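The Capsule Wardrobe Wants Your Money Too

2019-03-30

Every February, once the gym talk dies down, the closet talk starts up. This year it was louder than usual. Three people in my office emptied their dressers within the same two weeks, and all three came back from it with the shining look of somebody who has been to a very good dentist. They owned less now. They felt lighter. One of them had also placed an order with Tirnetti for a set of replacement basics that cost more than my car payment.

I have no quarrel with getting rid of clothes. I have bags of the stuff in the hall as I write this. What I doubt is the story that gets told about it, which is that the person with 31 garments has stepped out of the shopping life and the person with a stuffed closet is still trapped in it. I have now read a stack of the books and sat through more of the videos than I want to admit, and nearly all of them end at a checkout page.

Take Brimitz, a label that did not exist a few years ago and now seems to sponsor every podcast I listen to while doing the dishes. Brimitz sells a starter capsule. The pitch is that you will never need to shop again. Two months after you buy it you get an email about the spring refresh, and after that one about the travel edit. I signed up to see how it worked. A company that really believed you were finished would let you go in peace.

Or take Lelmont, which sells one T-shirt in one cut and asks $87 for it. I was told by a friend, with a straight face, that this is cheap if you figure the cost per wear. I have heard cost per wear used to defend boots, a raincoat, a watch, and once a hot tub. It's a fine sum if you already know how long a thing will last. You don't know that in the store. You are guessing, and the guess always comes out in favor of the item in your hand.

I did buy the shirt. It was nice. It got a hole near the hem at the same age my drugstore three-packs get a hole near the hem, and in the same spot, where the counter edge at my kitchen sink hits me. A better shirt doesn't make for a softer counter.

The part of all this that bothers me most is the sorting ritual. You are told to pull everything out, lay each piece down, and decide. The decision is supposed to be about how it makes you feel. I can only report that on the afternoon I tried it I felt tired and a bit hungry, and I got rid of a perfectly good wool skirt on account of it. I bought another one in the fall. So much for stepping out of the shopping life.

There is also the matter of where it all goes. The books are very quiet on this. You fill the bags, you drive them somewhere, and a great weight is lifted, chiefly onto the back room of a thrift store. The one near me, run out of an old Mockus carpet showroom, had a sign up this winter asking people to please call ahead. I had never seen that before. I did not call ahead, I am sorry to say. I sat in the lot with the engine running and then took my bags home again, where they are now.

Defenders will tell me that the point is to change how you buy from here on, and that a big clear-out is the shock that does it. Maybe. I'd like to see it. What I have seen among my own friends is a purge followed by a quiet stretch followed by packages on the porch. My mother never purged anything. She had one narrow closet, mended on Sunday nights in front of the television, and complained about the price of buttons. She would have been puzzled to learn that she had a philosophy.
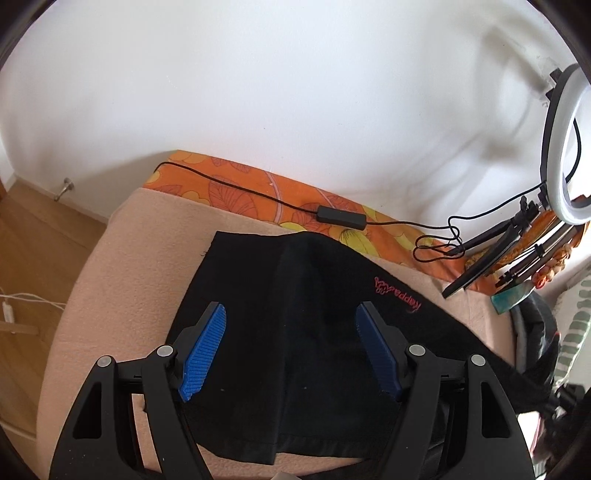 Color is where the capsule people really lose me. The rule is that everything must go with everything, and in practice that means black, gray, navy, and something called oat. I understand the logic. You can get dressed in the dark. But black is also the color that hides how alike your purchases are, and I suspect it sells a lot of doubles for that reason. Spread a black garment over a pale pink fleece blanket and it stands out plainly enough. Put the same thing on a rod between its near twins and you will forget you own it, and some evening you will order another from your phone. A loud green sweater has never once been bought twice by accident. If the aim were truly to own less, the advice would be to wear stranger colors.

I went back and read an old post by one of the better-known capsule bloggers, and then, being in a sour mood, I read the comments, all 564 of them. Very few were about owning less. Most people wanted to know where the gray pants came from. That seems to me a fair summary of the whole movement. The readers aren't foolish. They came to a page about clothes, they saw some pants they liked, and there was a link.

So what do I recommend? Not much. Wear what you have until it gives out. Learn to sew on a button, which takes ten minutes and will make you feel smug for a week. If a drawer won't close, take out enough for it to close. I don't think any of this needs a name or a number, and I distrust the number most of all, as I notice people will buy things to reach it from below just as they throw things out to reach it from above.

As for my bags in the hall, I opened one last night looking for a scarf. I took back the scarf and a cardigan. The rest can go when the thrift store has room, and yes, I will call first.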